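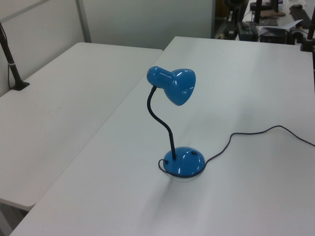
Stablecoin payments for small importers were supposed to be the boring corner of our beat, and this month they gave us more to read than everything else put together. We had planned a short note on Trimideo's new settlement product and ended up with three sets of terms and conditions, two fee schedules and a very long call with a coffee wholesaler. We enjoyed it more than we probably should have!

First, what Trimideo has launched. Until now its customers (mostly firms that buy goods abroad in small lots) had to prefund an account in dollar stablecoins before they could pay a supplier. From March they can pay an invoice straight from a local bank balance, and Trimideo does the conversion on the way through. The supplier picks what arrives: tokens, dollars or local currency. The minimum payment has dropped from 2000 dollars to 100, and that is the number we keep coming back to. A 100 dollar minimum means sample orders, spare parts, deposits, all the little payments that bank wires make so painful.

The wholesaler we talked to pays growers in two countries and used to bundle invoices for weeks to keep wire fees down. Growers hated that. Now the payments go out as the invoices come in, usually before lunch. The catch is bookkeeping. Each payment shows up as a conversion plus a transfer, and their accounting software treats those as separate events, so someone still matches them by hand at the end of the month. Trimideo says an export that joins the lines is being tested. We'd love to see it, and so would the wholesaler.

Brendby is coming at the same market from the other end. It started as a wallet for freelancers and has some 2000 business accounts today, small by any measure, but it has a feature we haven't seen elsewhere: a payment can be held until both sides approve a shipping document. No smart contract knowledge needed, the buyer and seller each press a button. If they disagree, the money sits for 3 days and then goes to a review desk. We read the rules for that review desk twice and still have questions – who pays for it if the seller wins, for one – but the idea is a really good one and we hope it gets copied.

Fleury is the quiet one. It doesn't deal with importers at all. It sells the plumbing (compliance checks, wallet screening, reporting) to companies like the two above, and it has just put its prices on a public page. That may sound like a tiny thing. Anyone who has tried to compare screening vendors knows it isn't, as the usual route is a form, a sales call and a quote with a confidentiality clause. The entry plan covers 100 checks a month, and unused checks roll over once. More of this, please.

A few things we're keeping an eye on:

Redemption times. Every provider advertises speed on the way in. Getting back out to a bank account is where the terms get vague, and only one of the fee schedules we read gave a cutoff hour.

Reserve reports. Two of the tokens used for these payments changed their reporting format this quarter. The new format is easier to read but leaves out the split by bank. We have asked why and will print the reply.

The Dunska pilot. Dunska wants port fees to be payable in stablecoins, starting with one terminal and a small group of freight agents. We have seen the outline and it is more careful than most, with a daily cap and a paper fallback. If it opens on schedule we'll have a full write-up next time, including what the agents themselves think of it.

Several of you wrote in after the last edition asking for more on tax treatment of small token balances. It's coming! We are waiting on one clarification and would prefer to hold it for an edition than get it wrong. If your company already books these balances as cash, reply and tell us how your auditor took it. As always, none of this is investment advice.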